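3/26/20

Storage corner, continued. Gizella Antal wants it on record that the cabinet was ordered in December and that she said at the time we had nowhere to put it. Both statements are true. It is up anyway.

This is the white one, Bokby in the catalog, with open compartments and pale blue drawer fronts. Assembly sheet promises 16 steps. Step 3 is a drawing of a man looking pleased. I skipped him and lost nothing.

Notes for whoever builds the next one:

- Shelf screws go up from underneath. Start all of them before tightening any. I tightened one, admired it, and took it out again.
- The drawers have a round finger hole with a metal ring in place of a handle. Gizella thinks it looks like a ship. I think it looks like somewhere to lose a pen. Press the ring in square or it sits proud on one side.
- The two upright sections want to part company at the top. Clamp first, then bolt. I bolted first, then clamped, then swore, then bolted.

Contents still under negotiation. The Malton boxes are supposed to go in the big compartment, but Bárány's old binders have seniority and somebody has already stuck a label on one that says DO NOT MOVE, 753. No idea what 753 is. I have not moved it.

Nothing goes on the shelves until I have checked them with a level, and the level is on loan to Grument until they remember it's ours. Drawers may be used for light things - gloves, tape, the good scissors if they ever come back.

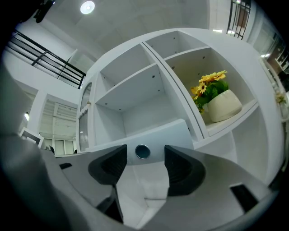 Still to do: wall bracket, spare screws into a bag with a name on it, and find out who has been using the 800 grit as a coaster.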